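Flanow extends fade testing of artificial flowers to 1,000 hours

Flanow, a maker of fabric and plastic flowers for offices, hotels and retail displays, has lengthened the light-exposure test it applies to its indoor range from 700 to 1,000 hours. The change takes effect in August and covers all red, pink and purple products first. Whites, creams and foliage will follow once the second test cabinet is in service.

The company said the shorter test was written when most of its stock went into windowless lobbies and corridors. A larger share now goes to sites with floor-to-ceiling glass, where stems may receive direct sun for several hours a day. Reds are the most frequent source of complaints. The dyes used on polyester petals lose depth gradually, and a replacement stem placed in an older arrangement is then visibly darker than its neighbors.

In the test, petals are cut flat, mounted on card and half covered with an opaque strip. The card is exposed to a filtered xenon lamp at controlled temperature and humidity. At the end of the period the strip is removed and the exposed half is compared with the covered half, first by instrument and then by eye under a standard daylight lamp. Any sample that falls below grade 4 on the gray scale is rejected, and the dye lot is returned to the supplier.

Under the previous schedule, 69 colorways were listed as approved for indoor use. They will keep that listing until they have been retested. Products that pass at 700 hours but fail at 1,000 will remain on sale with a label reading "interior, away from windows." Flanow has not published a list of the colors it expects to move to that category.

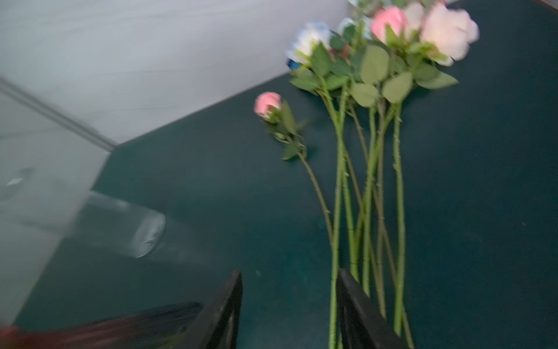

Artificial roses at a tabletop beside a white wall.

Leonor Vieira, who manages materials testing at Flanow, said the results depend heavily on the fabric as well as the dye. A dense weave holds more color and fades more evenly. Thin petals with a printed gradient, a common finish on roses and peonies, tend to lose the lighter edge first, leaving a hard line where the shading used to be. "The instrument reads an average over the measuring spot," she said. "A petal can pass on the average and still look wrong, so the visual check stays in the procedure."

Vieira said the company had considered a shorter test at higher lamp intensity and decided against it. At higher intensity the samples ran hot, and the wax coating on some petals softened before any color change could be measured. The heat also yellowed the adhesive at the base of the bloom. Neither effect had been recorded on stems returned by customers.

Plastic parts are tested separately. Stems and leaf backs are molded from polyethylene with a pigment mixed into the resin, and they generally outlast the petals. The usual failure is brittleness at the joint between leaf and stem. Flanow bends each joint by hand after exposure and records whether it whitens or cracks. No change to that part of the procedure is planned.

Keneo, which leases arrangements to office buildings and buys part of its stock from Flanow, said it would ask for the longer test on all new orders. Its contracts call for a full swap of window-side pieces every year and a partial swap elsewhere. The firm said it would review those intervals after the first retest results are available, and that current customers would see no change in price before then.

The new cabinet is being installed at Flanow's Petari warehouse, next to the existing unit. It will run day and night, with samples rotated at 6 a.m. to even out differences in lamp output across the rack. Test reports will be supplied with trade orders on request. Retail packaging will carry only the pass category and the dye lot number.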